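Can a two-arm setup fold T-shirts unattended yet?
Posted in Home Automation > Laundry
Viewed 984 times

I manage linens for a 6-room guesthouse in Flirkville. Sheets go out to a service, but staff shirts and guest laundry are done in house, 67 pieces in a normal week, mostly T-shirts. I have seen several clips of two-arm machines folding shirts on a table. Most of them are sped up and start with the shirt already flat. Is there anything I could put in a utility room now that takes a shirt out of a dryer basket and returns it folded, with no one standing next to it? Speed is not critical. It could run overnight.
- flatsheet_ops

Not at a price that makes sense for that volume. Split the job into four steps: pick one garment out of the pile, find two useful points on it, spread it, fold it. The last step is mostly solved for plain short-sleeved shirts. Given a flat shirt on a smooth table, two arms with parallel fingers will manage sleeves in, then hem to collar, most of the time.

The first two steps are where the time goes. A crumpled shirt has no fixed shape, so the software has to guess which edge is hem and which is sleeve, lift, look again and correct. Thin jersey also sticks to itself, and a gripper that takes two layers at the shoulder gives you a crooked fold that it may not detect. I ran a Zilent bench pair from August on my own shirts. Over 416 attempts starting from flat, failures were mainly double-layer grabs and slips at the collar. Starting from a pile I stopped keeping score.

Things that helped:
Matte fingertips instead of bare metal
A table color that contrasts with the fabric
Collar toward the arms, back side up, every time
Nothing else within reach of the elbows

If a person has to lay each shirt flat first, that person could fold it in about the same time.
- ekel_bench

Look at the Caldeira folder. You clip the shirt on and it does the rest. My cousin has one, works fine. Doesn't do towels though.
- mrdrip

The clip-on type is a different class of machine. It removes the spreading problem by giving it to the operator - fine for a shop counter, no use for overnight running. To add to the first reply: ask any seller for an uncut run at normal speed, from the basket, with mixed sizes. Also ask what happens after a failed grasp. Some systems retry, some stop and wait, and for unattended use that matters more than fold time.
- ekel_bench

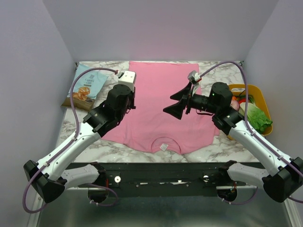 Pink tee laid flat, back side up, collar toward the arms.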